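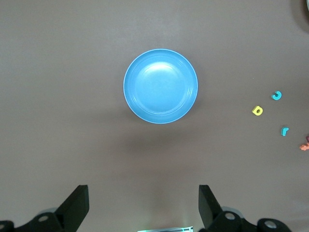 A light-blue bowl on a plain tabletop.

MEDIA RELEASE

For immediate release

Cenlow College opens Skenedau pathway for students who missed their first university offer

The new program gives a second route into six undergraduate degrees, with applications opening in January

Cenlow College is pleased to announce the opening of the Skenedau Pathway, a full-year study program for school leavers and returning students who did not receive the university offer they hoped for. The program will be taught at the college's Sulley campus and it leads to entry into the second year of six undergraduate degrees at Ó Dálaigh University, the academic partner of the college.

Applications open in January. The first intake will have 696 places, shared between full-time and part-time enrolment.

Each year many capable students finish Year 12 with a result that is a little under the cut-off for the course they have chosen. For some of them the reason is one difficult examination. For others it is illness, a move between schools in the final years, or a home language which is different from the language of the exam paper. Until now, the usual advice to these students was to repeat the year, or to accept a place in a course that they did not want and then try to transfer. The college believes that a third option was missing in our region, and the Skenedau Pathway was designed to fill this place.

How the program is organised

The program has 12 units, and full-time students complete them over two semesters. Part-time students may take up to three years. Four of the units are common to all students: academic writing, quantitative reasoning, research methods, and a unit on study in a university setting. The other eight units belong to the chosen stream and have the same content and the same assessment standard as the first-year units at Ó Dálaigh University.

The six degrees open to Skenedau students are:

Bachelor of Science
Bachelor of Commerce
Bachelor of Nursing
Bachelor of Education (Primary)
Bachelor of Information Technology
Bachelor of Arts

A student who passes all units with the required average is guaranteed a place in the second year of the matching degree. A second selection round is not held for these students, and they are not placed on a waiting list behind other applicants. The required average is published separately for each stream, as the nursing and education streams must also satisfy the rules of their professions. These two streams include a supervised placement, and students will need the usual background checks before they begin it.

Classes are small. Tutorial groups in the Skenedau Pathway will have no more than 13 students, and each student will meet an academic adviser in the second week of the semester and again before the census date. Lectures are held in the mornings, with a repeat of the core units at 6 pm for students who work during the day. Recordings will be available for the lectures, but tutorials must be attended in person.

Selection of students

Selection for the pathway is made on the whole of the application. The Year 12 result is considered together with a short written statement and, where it is helpful, an interview by telephone or at the campus. Applicants who left school some years ago can present work experience or vocational study in place of a recent result. There is no application fee.

The college has reserved a part of the places for students from regional and remote areas and for students who are the first in their family to go to university. Applicants in these groups do not need to complete a different form - it is enough to tick the relevant box on the general application and attach the supporting document.

International students who are already living in the country may also apply. They should read the English language requirements on the college website before they begin, because the requirements for nursing and education are higher than for the other streams.

Fees and support

Fees for the Skenedau Pathway are charged by unit, so part-time students pay only for the units in which they are enrolled. Payment may be made in full before the semester or in instalments through the semester. A bursary scheme will cover textbooks and travel for students who show financial need, and the application for it can be lodged at the same time as the enrolment.

All Skenedau students will hold a Cenlow student card and will also receive borrowing rights at the Ó Dálaigh University library from their first day. The learning centre at Sulley has extended its opening hours for the new program, and it will offer drop-in help in mathematics and in academic English every weekday afternoon. Counselling and disability services are offered on the same conditions as for all other students of the college.

Changes at the Sulley campus

To prepare for the intake, the college has refurbished the east wing of the Sulley campus. The works included two new science laboratories, a nursing practice room, and a larger common area with a kitchen for students. Parking behind the east wing will be limited until the landscaping is finished, and visitors are kindly asked to use the entrance on the north side. The bus stop in front of the main gate is not affected.

Information sessions

Information sessions for students, parents and school career advisers will be held at the Sulley campus before applications open, with an online session for those who cannot travel. Each session lasts one hour and is followed by time for individual questions. Bookings are free of charge, but they are necessary as the number of seats in the lecture theatre is limited. Career advisers who wish to bring a group are asked to contact the admissions office in advance, so that a tour of the laboratories can be arranged.

Printed course guides will be sent to secondary schools in the region. Additional copies, also in large print, can be ordered from the admissions office.

About Cenlow College

Cenlow College is a provider of foundation, diploma and pathway programs for school leavers and adult learners. The college teaches at its Sulley campus and online, and works in partnership with Ó Dálaigh University on curriculum, assessment and student progression.

Media enquiries

Communications Office, Cenlow College, Sulley campus
The office is open on weekdays from 9 am to 5 pm. Requests for interviews, or for filming in the new laboratories, should be made by email at least two working days before.

Ends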